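Zendier Spring Fashion Show – backstage safety check, 04/06/2022
Checked by: Adwoa Ayaaba

Runway edge taped – OK. Lovely bright tape, easy to spot in heels!
Rails and hangers – OK, though 2 castors need oil.
Steamers – one frayed lead, taken out of use.
Fire exits – clear. Well done, wardrobe team!
Seating – 100 chairs, all linked in rows.
Singer's microphone stand – wobbly, swap before the sound check. 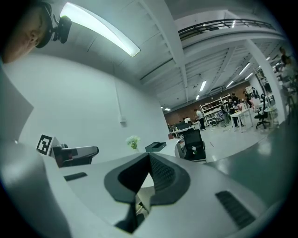 Issue 2
Quick change area – OK, and so much roomier than in April. Genalyn Manalastas to add a second mirror light.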